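Fruit Bowl Questions, Answered

I get the same fruit questions over and over, so I finally put them on one page. I'm not a nutritionist or a grocer, just somebody who has kept a plate of fruit on the table for years and has thrown out enough mush to have opinions. If yours isn't covered, use the comment box and I'll add it when I get around to it.

Do you wash fruit before it goes on the plate?

Nope. I wash it right before we eat it. Fruit that goes out damp gets moldy where the pieces touch, and tomatoes are the worst for it. If you have to wash ahead, dry everything with a dish towel and then let it sit another 45 minutes before you pile it up.

Bowl or plate?

Plate! I had a deep bowl from Jellow for a long time and it was gorgeous, and the stuff on the bottom was always a crime. With a flat oval plate I can see every piece, and I can't overfill it without things rolling onto the floor.

What about the tablecloth?

I like a cloth under fruit. It keeps a round thing from rolling when you set it down, and juice comes out in the wash. Plaid hides stains better than plain. Mine is a Gero hand-me-down and it goes in warm with the towels.

Can guavas sit next to oranges and tomatoes?

For a few days, sure. I mix guavas, oranges, a couple of little tomatoes and some longans all the time and nothing terrible happens. Ripe guavas give off a lot of smell, though (I love it, my sister moves to the other end of the table), and they do hurry their neighbors along a bit. Once one goes soft I take it off and eat it that day. 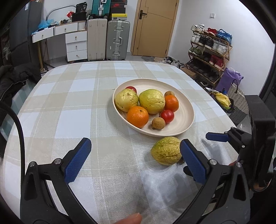 Hadi Hakim wrote in to say wrinkles are no reason to give up on a fruit, and that with passion fruit he waits for them, since the smooth ones are too sour for him. With guavas he goes by smell and a gentle squeeze, and anything with a wet spot goes straight to the compost.

I'm with him on passion fruit. On guavas I'm pickier - a little give is perfect, but if my thumb leaves a dent it's getting cooked down with sugar.

How long do longans last out of the fridge?

Not as long as you'd hope. I put out just a few and keep the rest in a paper bag in the crisper. The shells dry out and get brittle on the counter, and the inside goes from juicy to kind of sad. When I buy a big bunch at Marchuk I snip them off with a bit of stem left on, and those keep better than the ones I pull.

Should tomatoes even be there?

I get more mail about this than anything else on the page. Yes, they're on my fruit plate, and I eat them like candy. They taste better at room temperature anyway. Just put them near the edge so a big orange doesn't squash them.

What's the longest you've kept an orange?

23 days, on the Hindthorpe windowsill one December, and it was fine inside. The peel was like leather. I wouldn't serve it to company.

How do I keep fruit flies away?

Check under everything in the evening, and take the compost out before bed. A saucer of cider vinegar with a drop of dish soap catches the stragglers. Change it every couple of days or it gets gross.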